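The Bowl Shelf
By Merle Henare

Start with the cabinet. Everybody has one. Door opens, stack leans, and the bowl you want is at the bottom under the bowl you never use. You lift out four to get one. You put the four back in a different order. By Thursday there's a chip.

I spent most of April in other people's kitchens looking at how they keep their bowls, and the short version is that the people who like their bowls don't stack them. They shelve them. Out in the open, on a little rack, where they get used.

The racks are cheap. That surprised me. The bowls, less so.

Dindar is a long narrow store two doors down from a tire place, and you walk past the tires to get to it. Brahim Berrada has the front half, which is all tableware. The back half is shelving, hooks, drying racks, a bin of odd lids. He sells the small metal racks by the dozen. Two uprights, a board in the middle, done. People buy one for spices, he told me, and come back for a second one for bowls, and then the spices get moved.

He has opinions on height. A board set too low is useless, he says, you can't get a hand under it. Too high and it wobbles every time someone bumps the counter. He likes it mid-way. Enough room underneath for a hand and a dish towel.

He also thinks people buy too many matching bowls. A set of eight, same color, same size. They come in a box and they look like they came in a box. He'd rather you bought three that have nothing to do with each other and saw how they got on.

I tried it. Not with three, with a lot more than three, over one long afternoon of swapping things on and off a rack until my arms hurt. Green next to brown, bad. Anything next to plain gray, fine but dull. Stripes next to stripes, terrible, like a loud shirt. What worked nearly every time was one bowl with bands of color beside one with a tight busy pattern. The bands give your eye a place to rest.

And then the big one goes down on the table. A serving bowl on a small shelf just looks worried. 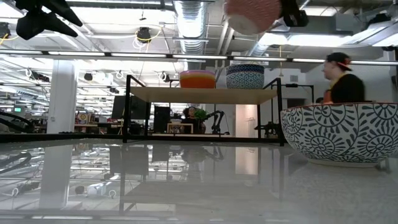 Evaristo Nava wouldn't put anything up on a board that he ate cereal out of, and told me so before I had my coat off. The good bowls go up, the daily ones stay by the sink, and mixing the two is how you end up eating soup out of a mug. His mother kept hers this way. So did his aunt, though she had more of them and less shelf.

I don't agree, but I see it. His kitchen works. His daily bowls are plain white and they live in a dish rack and never really get put away at all.

My own view is that the orange one should be the one you reach for. An orange that goes from yellow up to deep red is a breakfast color. Oatmeal looks good in it. Yogurt looks better. Put it on the left if you're left-handed, put the blue and white beside it, and use both until you're sick of them.

A word on blue and white. It goes with everything and it always has, and there's a reason every second-hand store has a shelf of it. Geometric patterns, stars, little repeating flowers, all of it. The trick is to check the rim. A solid band near the rim makes a bowl look finished. Without one a busy pattern can seem to slide right off the top. Sayaka Imai showed me this with her hand, covering the rim of one and then uncovering it, over and over, until I got it.

She has been buying bowls at estate sales for years and keeps a ledger. An acutal paper ledger, green cover. The oldest thing in it is a mixing bowl with 1936 penciled on the base, which may be a date and may be a stock number. She doesn't care. She makes bread in it.

Her rules, written down as fast as I could get them:

Tap it with a knuckle. Dull sound, put it back.

Run a thumb along the rim with your eyes shut.

Turn it over. Always turn it over. The underside is where you find out if anyone took trouble. Speckled glaze on the bottom, she's pleased. Rough unglazed ring that'll scratch a table, she wants a dollar off.

Never buy the one with the sticker residue, it won't come off. (I've had luck with cooking oil and a day's patience. She made a face.)

Pink she was late to. Spent years walking past it. Now there's a coral one she puts salt in and she won't discuss selling it. Pink is good with black and white, by the way, much better than you'd think. Less good with orange unless there's something between them.

About black and white. The big swirly patterns, leaves and spirals and so on, are having a moment, and Jendwood can't keep them in. I called three times. The woman on the phone said they had one left and it was the floor model and it had a hairline crack, and did I want it. I did not. A brown rim seems to be what everyone asks for. It warms the thing up. Stark black on stark white can feel a bit like a zebra on the table, and then you add one thin line of brown and it's a bowl again.

Big patterns need big bowls. Shrink a spiral down to cereal size and it's a squiggle. Fruit in a bowl like that, or nothing. I'd leave it empty a good part of the week. Pasta for six, fine, but choose a sauce that doesn't cover the whole inside, or what did you pay for.

Which brings us to money. Hermenegildo Varela keeps the books for Ibarra, a wholesaler out past the rail yard that supplies Dindar and most of the smaller stores in the county, and he let me look at a page. In the year up to the end of April they shipped 3656 single bowls. Not sets. Singles. Sets were way down. He puts it down to people moving into smaller places, and also to people breaking things. You break one out of a set and you're annoyed for a year. Break one single and you go shopping.

Of those, 206 came back. Mostly chipped in the truck, a few because the color was wrong on a screen. Oranges are the worst for that. Somebody orders rust and gets pumpkin. Go and look at an orange bowl in daylight before you pay for it, and then look at it again at night under whatever you have over your table.

Setting up the rack. It takes ten minutes, I timed it, and four of those were finding the screwdriver.

Black metal, light wood is the combination I'd pick. Dilline does one with a darker board and it's handsome, but dark bowls vanish on it. Thin rods are better than thick. You want to see through it. A shelf you can see through doesn't make a small kitchen smaller, and if there's a plant or a window behind it, so much the nicer.

Check it's level. Then check the table's level, it isn't.

Felt dots under the feet if you have a wood table. Wipe the board with a barely damp cloth and dry it right away. Don't line it with paper. Don't line it with that rubbery mesh either, it looks like a toolbox.

Two bowls to a small board. Maybe three if one is tiny. Leave a gap you can get fingers into, and don't fret if one's taller than the other, it's better that way. Same height side by side looks like a store.

Cats: I have no advice.

Weight is worth a thought. A rack this size will carry a couple of stoneware bowls with no trouble, but load it with fruit up top and the thing gets tippy. Brahim had a customer who kept onions up there. Had.

I asked everyone what they'd buy with 100 dollars. Brahim said the rack and two bowls and keep the change. Sayaka said one bowl, a very good one, and make do with a plank. Evaristo said he'd get his knives sharpened. Hermenegildo asked if that was before or after tax.

Me, I'd get the rack first. It's the boring answer. But you bring home a bowl you love and with nowhere to put it, it goes in the cabinet, on the stack, and it's February before you see it agian.

Dindar is open every day but Monday. Park on the tire side. The odd lids are two for a dollar and not one of them will fit.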